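## 4. Task allocation at the drinks counter

### 4.1 Setting

The study site is the staff canteen run by Penner at the Naltex plant. The drinks counter serves both shifts. Before the trial, two attendants worked it at peak times and one worked it alone for the rest of the day. Their duties were written down in a one-page sheet that listed "prepare, serve, restock, clean" and gave no times. In practice, restocking and clearing filled the gaps between orders, and the attendants decided between themselves who did what.

Mekard, the integrator, proposed a two-armed station that would take over the handling of cups and the opening and closing of the storage units behind the counter. Taking orders, checking drinks and dealing with complaints would stay with the attendants. Penner asked that the staff see the planned station before any equipment was installed, and that their comments be recorded. We were invited to observe this part of the process.

### 4.2 Simulated counter

The station was first built in simulation by Cetden. A total of 1256 runs were recorded, and 1071 of them were kept after review. The remaining runs were discarded because the software had stopped early or the log was incomplete. We did not use the runs to judge how well the arms would perform on site. We used them as material for discussion with the people who would work next to the station.

Rendered views were shown to the staff on a laptop at the end of a shift. Figure 3 gives four of them. Participants were asked what they would expect to be doing at the same moment, where they would stand, and what they would want to be able to stop.

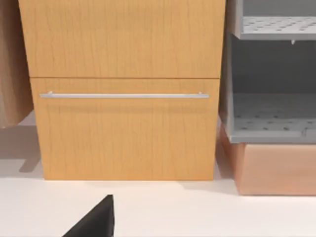
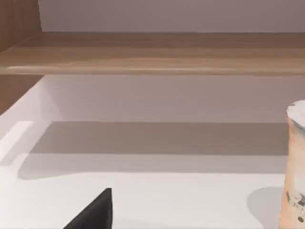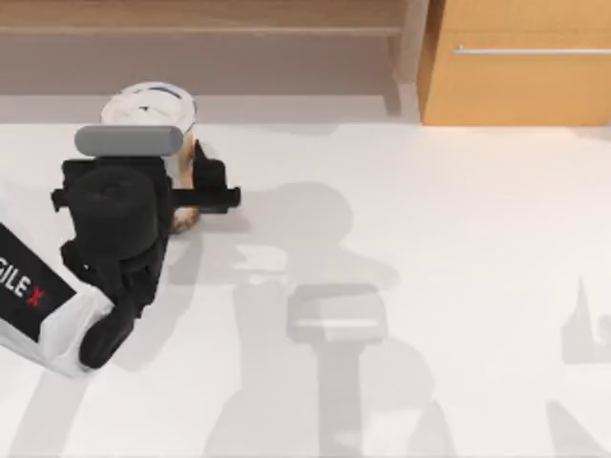
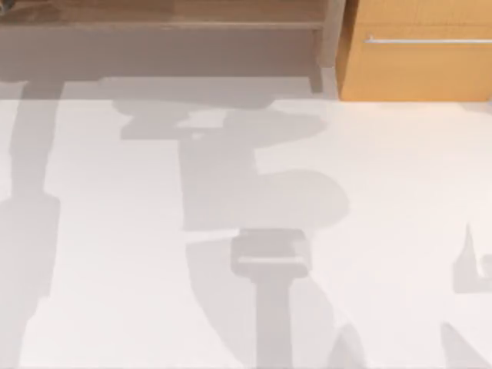 **Figure 3.** Rendered views of the simulated workspace. First: a drawer front with a bar handle, next to open gray shelving. Second: a gripper finger and, at the right, a cup with a rounded white top. Third: one arm with its gripper over the white work surface. Fourth: the work surface with the shadows of both arms.

### 4.3 What the attendants said

The sessions involved 28 employees, including kitchen staff who cover the counter during absences. Each session lasted half an hour and was held in paid time. Notes were taken by hand and read back to the group at the end, and participants could strike out anything they had said.

The most frequent subject was access to storage. Attendants open the drawers many times in a shift, often with one hand while holding something in the other. Under the plan, an arm would need the same drawers. Participants wanted to know who would have priority when both needed one at once. Mekard's draft rule was that the person should wait until the arm had finished its movement. Several attendants objected, saying that a customer would be standing in front of them during that wait and would hold them responsible for it. The rule was changed so that an attendant can claim a drawer with a button on the customer side of the counter. The arm then withdraws to a rest position.

The second subject was spills. At present, whoever is nearest wipes the counter. With the arms in place, wiping requires the station to be paused, and only trained staff may restart it. Océane Thibodeau, the shift lead, pointed out that on the late shift there would often be one trained person in the building, and that this person might be on a break. Penner agreed to train all counter staff in the restart procedure and to drop the plan for a separate operator grade.

That decision had a cost for some of the participants. Two attendants had hoped that the operator grade would bring a raise. They described the new arrangement as extra responsibility at the same pay, and asked for this to be stated in our report. The matter was still open when our observations ended in March.

### 4.4 Changes in the content of the job

We compared the old duty sheet with the one drafted after the sessions. Handling tasks are shorter in the new sheet. Monitoring tasks, which did not appear before, take up nearly half of it: checking that the counter is clear before a start, confirming that a drink matches its order, and logging pauses. Experienced attendants rated the logging as the least welcome addition. They said they already knew which drawer stuck and which cups ran low, and that typing it in would take time away from the line.

Newer employees were more positive. For them, the repeated reaching and lifting was the most tiring part of the shift, and they were willing to trade it for checking work. One asked whether the arms could also take over the heavy containers in the back kitchen. Those are outside the planned station's reach, and Mekard had made no proposal for them.

Informal help between colleagues is missing from both sheets. On busy days the two attendants swap places without discussion, and a cook may step in for a few minutes. The draft staffing plan assumes one attendant at the counter at all times, including the peak. Participants were less concerned about the arms themselves than about losing the second person, and they returned to this point in every session. Penner has said that the second attendant will stay at peak times for the length of the trial. It has made no commitment for the period after it.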